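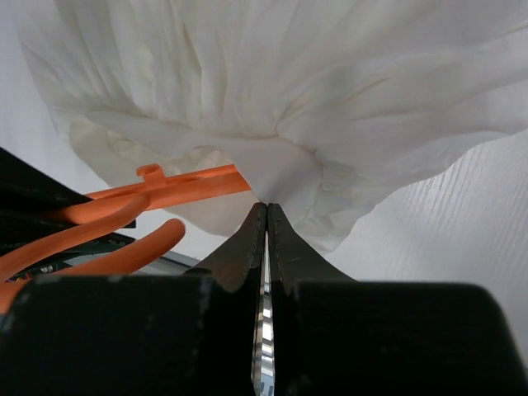 From: the Luderard list
Date: May 8, 2018
Subject: Re: [Luderard] String blocks on paper or on fabric?

On the string block question from the last digest:

> I have a whole tote of strings left from three tops and want to
> make something scrappy for the guest bed. My friend says to sew
> them onto phone book paper, but I tried four blocks and picking
> the paper out of the seams nearly finished me off. Has anyone
> used a fabric foundation instead? Does it get too thick to hand
> quilt? And do you prewash the foundation or just go for it?

Oh, I am so glad you asked, because I have been on a string block tear all winter and could talk about this until the cows come home!

I gave up paper two quilts ago. I use plain old muslin now, the cheap light kind, and I love it. You cut your squares, lay the first string corner to corner, flip and sew, flip and sew, and when you're done you trim it up and you're done. Nothing to pick out. Nothing in the carpet either (my vacuum thanks me). The bias edges behave, too. With paper I was always pulling a block a little out of shape when I tore it, and then wondering why my rows didn't meet.

Thickness – yes, it is one more layer, and you will feel it. For hand quilting I'd think hard about it. I did one that way, the big blue and brown one I called Kasmont after the road we used to live on, and my stitches were not my best where four blocks came together. I ended up tying the borders. If you're set on hand quilting, use a very thin batting, or go big stitch with perle cotton, which is forgiving and looks wonderful on scrappy things. By machine it makes no difference that I can see. I just finished a straight-line one on my old Gedel and she chugged right through it with a size 16 needle. You could skip the batting altogether and have a lovely summer quilt. I keep meaning to try that.

Prewashing – I do, but I know plenty of good quilters who don't. My reasoning is that my strings come from all over, some washed and some not, some older than my kids, and I'd like at least one thing in the block to have done its shrinking already. Hot water, dry it, and take it out while it's still a tiny bit damp so you can press it flat. Don't leave it balled up in the basket overnight like I did in December. I was ironing until bedtime.

Other things I've picked up along the way:

Shorten your stitch if you stay with paper, but go back to normal on muslin. I forgot to change it once and had to rip out a whole row of those teeny stitches. Never again.

Cut the foundation half an inch bigger than you need. It does draw up some as you sew.

Starch is your friend! I mix mine half and half with water.

Put a light string down the center of every block if you want that diamond to show up when you set them together. I used the same cream print in all of mine and it pulled the craziness together so nicely.

Old sheets work if they're worn soft, but stay away from the high thread count ones. My needle just about bounced off.

As for how much to buy, I paid 45 dollars for the end of a bolt at Trevaskis when they were clearing out the back room, and I'm still cutting from it. They may have more, and they do mail orders if you call in the morning.

I don't think I will ever get to the bottom of my own strings. I dumped the bins out on the bed to sort by color and I'd guess there were about 2,000 of them, and I swear they breed in there. So I'm starting another one, all reds and pinks this time, with black down the middle. If anybody wants to sew along and swap a baggie of strings, write me off list. I'm short on true red and have more green than any person needs.

Do tell us what size you decide on for the guest bed, and what you're putting on the back. I'm a flannel backing person myself, but that's a whole other message!

Happy stitching from the sewing room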